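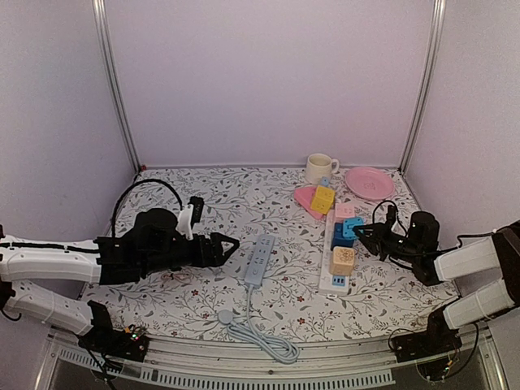 Branch and leaf print, gray on white, small reddish flowers.

Voyle Wipe-Clean Table Cover
Cut to length, sold by the yard

Back in stock. Same weight as the last batch, softer backing. Fits craft tables, potting benches, kids' tables, the one in the garage you keep meaning to sand.

Size and care
Width: 151 cm, full roll width, no seam
Longest single piece: 14 yards
Wipe with a damp cloth and a drop of dish soap. No bleach. No iron, ever. Do not tumble dry
Folds will show for a day or two. Lay it flat in a warm room, they drop out

Ordering
Quantity 1 = one yard. Quantity 5 = five yards in one peice, not five bits. Need seperate lengths? Put it in the notes box at checkout. Samples are free, 6 per household.

Cut lengths can't come back unless we got it wrong. Order a sample first if color matters to you, screens vary.

Also in this range
Hasness (plain, heavier, good for outdoors)
Pluletbridge (narrow stripe, two colors left)
Gamorau (discontinued, remnants only, ask)

Questions we get
Round tables? Yes but you cut it yourself. Sharp scissors, no hemming needed, edge won't fray.
Hot pans? No. Use a trivet.
Paint and glue? Water based paint wipes off if you get to it quick. Super glue won't.
Matching napkins? Not from us, sorry. Maybe November.

Reviews
"Had the old one four years, just bought more. Creases took longer than they said, three days." Siiri Mockus
"Good on the potting bench. Bit slippy, I used clips." Dennis Pilkington

Orders in before noon ship same day. Trade accounts: ask for Gwenllian Sayce.
Prices last checked 29/02/2020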